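Cleaning robot in the serviced units, what happens to the room checks

tallowmere
Posted 5/9/21
We run 114 furnished units at Skuvetgate. Since February the Zullia has done floors and table clearing in simulation only, and management wants it on shift next. Attendants currently get 9 rooms each. The proposal is that they stop cleaning and sign off the robot's rooms. Has anyone worked under that split?

brinepost
We did it at Lorkside. Sign-off takes longer than they tell you. You walk the room anyway, then you fill in the form.

ostler_k
Disagree. Ours is 4 minutes a room and my knees are better for it. Pay grade stayed the same, though, and the hours got cut.

brinepost
So it's a pay cut with a checklist. Get the classification in writing before the trial, not after.

tallowmere
Classification is with the union. My question was more about the checks. The Ostrowski planner decides the route, and we only see the result. If it skips behind a stool base, whose miss is it?

ostler_k
Depends on who holds the log. We had 2 write-ups reversed when the log showed the route had been shortened. Ask for read access. Also ask which layouts it was trained on. Pedestal stools and long open floors are the easy case. Ours struggled with chair legs.

tallowmere
Fair point. Renders of the test unit:
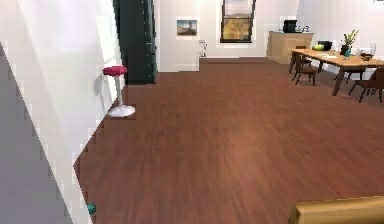
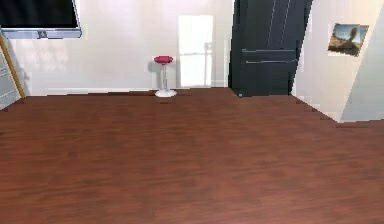
Test unit, simulated. Red stool and framed landscape in both, dining table in the first only.

brinepost
I'd want the table and chairs checked by hand for the first month regardless. Put that in the agreement too.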